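4.2 The problem of the borrowed dish

Studies of household sharing tend to treat borrowing as a small economy in which objects go out and, with luck, come home. Our respondents in Netholm and Ustley held no such view. Of the 100 households that kept a diary for us during April, 79 recorded at least one item of kitchenware on the premises that they believed belonged to someone else. Only 41 recorded an item of their own that was currently in another kitchen. Even allowing for a few very generous people outside the sample, the two figures are hard to reconcile. Somebody in Netholm is missing a great many dishes and has not noticed.

We considered three explanations. The first is dishonesty, which we set aside early, as people who steal casserole dishes do not usually write this down in a diary supplied by a university. The second is recall error. Respondents were good at describing a dish that had come to them with food in it and poor at describing the one they had sent out the week before, often giving only a color and a vague gesture toward its size. The third explanation, and the one we favor, is that a dish changes status while it waits. In its first week it sits on the counter, in plain sight, as a reproach. By the third week it has been moved to a cabinet "so it doesn't get broken." After that it is used for salad.

The Toom survey of lending among neighbors reported a similar drift for garden tools but put it down to the distance between houses. Distance did very little in our data. Several of the longest-held items belonged to people who lived across the hall, and one respondent had passed the owner on the stairs, by her own account, "most mornings since Thanksgiving." What did matter was whether the dish matched. An item that looked out of place among the household's own was returned sooner than one that blended in, and plain dishes fared worst of all. Households whose own dishes were already a mixture of colors and makers had, in effect, no foreign objects, and they returned almost nothing (Figure 3). They were also the most relaxed group in the follow-up interviews, and offered us the most to eat.

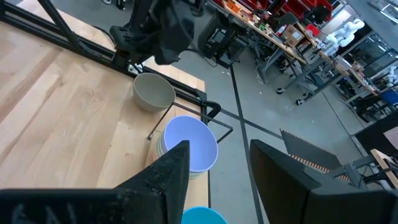 Figure 3. Bowls of mixed colors, two of them set apart from the stack.

A second pattern concerns the rule, widely stated in both towns, that a dish must never go back empty. Respondents who endorsed this rule most strongly were the slowest to return anything. The reason they gave was that they had not yet had time to bake. In 8 diaries the entry "will bake" appears next to the same dish for the whole of the month, with no baking recorded. The rule is plainly meant to keep goodwill moving between kitchens, and it does so by keeping the dishes exactly where they are.

The Tostirance scale, which scores obligation between neighbors, cannot pick this up. It asks whether the respondent "feels bound to repay" and treats a yes as a sign that repayment is likely. In our sample a yes was better read as a sign that the respondent had thought about the matter at length and then made salad. We therefore report feelings of obligation and actual returns separately in the next section, and advise readers against adding them together.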